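Evaluación del kit de manipulación Otus para prácticas de laboratorio
Informe de proyecto, equipo Brusix: Mahlet Kahsay, Botond Rácz y Orsolya Takács
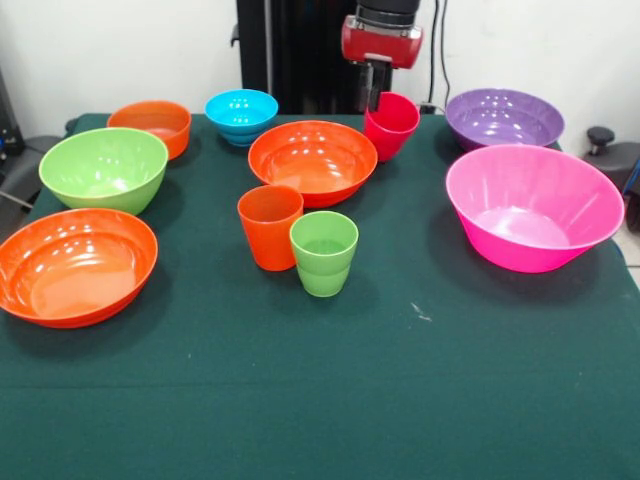
Cuando empezamos, ninguno de los tres había programado un brazo, y a la segunda tarde ya discutíamos (¡con ganas!) sobre la apertura de los dedos. El encargo de nuestro tutor, Lajos Kiss, era decidir si el kit sirve para las prácticas de primero. Elegimos vajilla de plástico de colores vivos, cuencos y vasos, sobre una mesa con mantel verde oscuro.

Montaje y programa
El manual de Otus se sigue bien, salvo el capítulo de calibración, que tuvimos que leer varias veces. Las trayectorias se graban en Gwilliam, el programa que acompaña al kit, y se pueden corregir punto por punto. Nos encantó esa parte: cambias una altura, repites y ves enseguida la diferencia.

Pruebas
Hicimos 644 intentos de agarre, de los cuales 600 terminaron con la pieza en su sitio. Los vasos se cogen por el borde y dieron pocos problemas. Con los cuencos anchos hubo que bajar más despacio y acercarse desde un lado; casi todos los fallos salieron de ahí. Cinco fueron culpa nuestra, por lanzar el programa con la calibración del día anterior.

Valoración
Lo recomendamos para primero, con una sesión previa dedicada solo a calibrar. Nos queda pendiente probar los dedos blandos que vende Dustitz, y Botond ya tiene medio escrito el programa para apilar vasos.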